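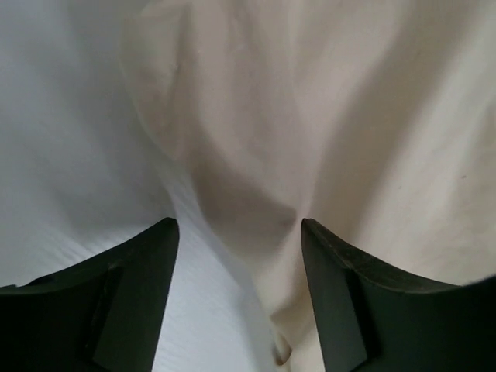 Two gripper fingers, lightly scuffed along the top edges.

Gál Street laundromat to close, riders face longer haul with the wash

Tue 5 February. The Dakis laundromat on Gál Street shuts for good at the end of the month. Sign went up on the door overnight. One sheet of paper, taped at the corners, no phone number on it.

It's the last coin laundry on the east side of the river. After that the closest one is the Dakis location out by the Bistness shopping plaza, two buses away for most of the people who use Gál Street now. The bus to Bistness doesn't run Sundays. Sunday is the busy day.

Dakis confirmed the closing by email this morning. The company says the lease is up, the landlord wants more, and the water bill has gone up 57 percent under the new commercial rate. The email says the company "looked at every option" and thanks customers. No mention of whether the staff are being moved over. We asked. No answer by the time this went up, will add it if one comes.

The building belongs to Mesedix, a property firm that bought most of the block two years back. Mesedix says it offered a shorter lease and that Dakis turned it down. Dakis says the short lease came with a monthly increase it couldn't carry. Both of them say talks were friendly. Neither would give us the rent.

The city's new water rates were voted in back in November. Homes saw a small bump. Commercial accounts in the top tier, which takes in laundries, car washes and a couple of the bigger kitchens, got the large one. There was a hearing beforehand. It was on a weekday afternoon and the room was pretty quiet, going by the minutes. Two car wash owners spoke. The minutes don't show anyone from a laundry signing up.

The water office says the tiers are based on use and that laundries weren't singled out. It says a business can apply for a hardship credit, worth up to $300 a month, and that the form is on the city website. We looked. The form is there, under Permits for some reason, and it asks for the last year's bills plus a letter. Dakis says it wasn't aware of the credit and that it wouldn't have made up the diference anyway.

Prices at Gál Street already went up once this winter. Regulars noticed. The big front loaders, the ones that'll take a comforter, went first and then the dryers followed, less time for the same quarters. A few people switched to washing at home in the tub and only bringing things in to dry. Others started going less often with bigger loads. Heavy stuff is the trouble. Work pants, sweatshirts, towels, anything with pockets and thick seams that takes forever on low. 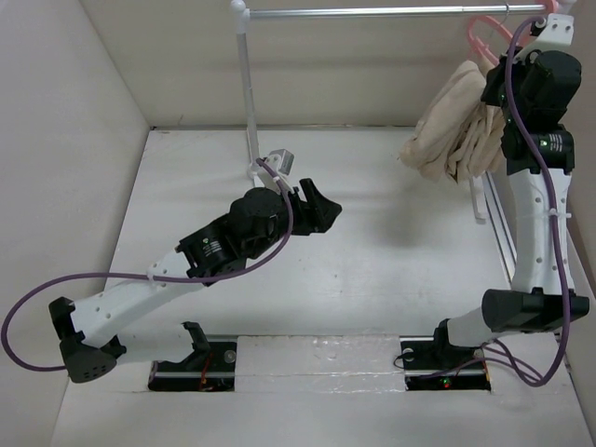 Several readers had already written in by lunchtime, and one of them said she'd be fine with paying more per load if it kept the doors open, but that a two-bus trip with a week of clothes and a toddler is a whole day gone, and she'd like somebody from the city to try it once. She wants to know why the bus schedule wasn't looked at in the same meeting as the water rates.

Fair question. We put it to the transit office. The reply was that routes get reviewed every spring and that riders can send comments in until then. Adding Sunday service to Bistness has come up before and was dropped on cost. The office wouldn't say if it would come up again. It did say that laundry bags and folding carts are allowed on board as long as the aisle stays clear, which some drivers apparently haven't been going along with. Riders who get turned away should write down the bus number and the time and call it in.

What's left on the east side? Not much. The dry cleaner by the bridge does wash and fold by the pound, with a minimum, and it's next-day. The campground has machines but they're for guests only and the gate closes for the season anyway. Several of the older apartment buildings have a basement washer, some working, some not. One of the buildings on Gál has had an out of order note on its dryer since before the holidays. Tenants there were using the laundromat across the street. So.

Landlords aren't required to provide laundry under the housing code. If the lease lists it, though, it's supposed to work. The tenant help line says to read the lease first, then ask for the repair in writing and keep a copy, a text message counts. If the washer's in the lease and stays broken, the help line can send a letter. It can't do a thing where laundry was never promised.

Renters thinking of putting in one of those small portable washers should check too. A lot of leases on the east side ban them, over leaks mostly. The kind that hook up to the kitchen faucet are what the bans usually name. Drying racks are okay pretty much everywhere. Balcony lines depend on the building. 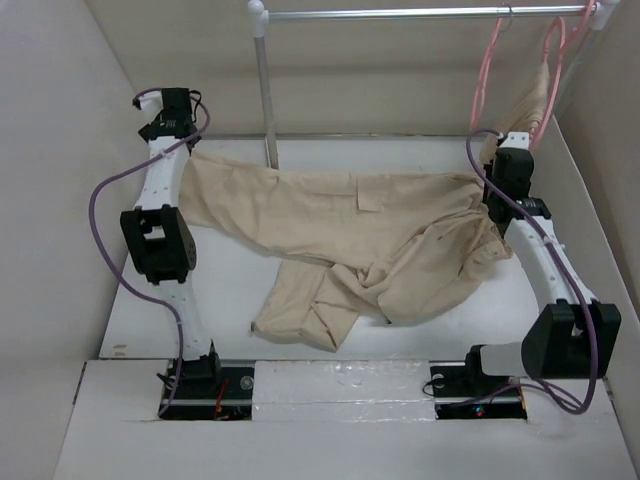

What look like cargo pants in khaki beige, one leg folded under.

Hours at Gál Street stay the same until the last day, doors open at 7 in the morning, last wash in the evening as posted. Dakis says the drop-off counter stops taking new bags a week before closing so that everything gets picked up in time. Anything left behind goes over to the Bistness location and will be held there for a month. Bring the ticket. No ticket, bring something that shows the phone number you gave at the counter.

Laundry cards are the other thing people are asking about. Money on a Dakis card will work at Bistness, same card, same balance. Want it back in cash instead? Counter only, in person, during staffed hours, and only at Gál Street. Once it closes the refund is by mail with a form. Our advice would be to do it now. The lost and found shelf, which is mostly socks and pillowcases at this point, gets bagged up on the last day and donated.

The change machine is staying on until the end. It was down for part of the weekend and people were getting quarters from the donut place, who were nice about it but would like it known they are not a bank. It's working again as of this morning.

No word on what goes in next. Mesedix says it has "interest" in the space and nothing signed. There is no application on file with the city for a change of use, we checked the counter and the online list both. A laundry could go back in under the current zoning without a hearing. Plumbing's already there, floor drains too. Mesedix says it would talk to another operator. Whether another operator would want that water bill is a different matter.

Laundries have been thinning out here for a while. The one next to the old hardware store went years ago and is now a phone shop. The one on the hill lasted longer but went the same way when the building sold. Each time the customers moved down the road to the next one, and Gál Street was the next one. On a Sunday you wait for a dryer. People save places with a basket, there have been arguments.

The council could look at the tier again. A member of the public can ask for it to go on the agenda, in writing, by the Friday before a meeting. The next regular meeting is the last one before the laundromat closes, and the agenda so far is a paving contract and the dog license fee. Public comment comes at the start. Sign-up sheet is by the door, be early, speakers get two minutes each. Comments can also be emailed to the clerk and will go in the packet if they come in ahead of the deadline. Put your street name on it.

We'd asked the council office if anyone there had heard from Dakis ahead of the sign going up. The office said it had not recieved anything in writing.

A request to the school district is out as well. Two of the elementary schools keep a washer and dryer for gym clothes and coats, and parents have asked if those could be opened up one evening a week. The district says it's a liability question and that it's being looked at. Same answer for the rec center, which has machines for towels. The rec center did say it isn't against the idea.

Update, afternoon: Dakis called back. Staff at Gál Street have been offered hours at Bistness, the company says, though not the same number of hours. Still nothing on the rent. Mesedix has not returned our second call.

Got a laundry card problem or a bus problem? Send it to the news desk, put Gál Street in the subject line. Tell us if we can print it.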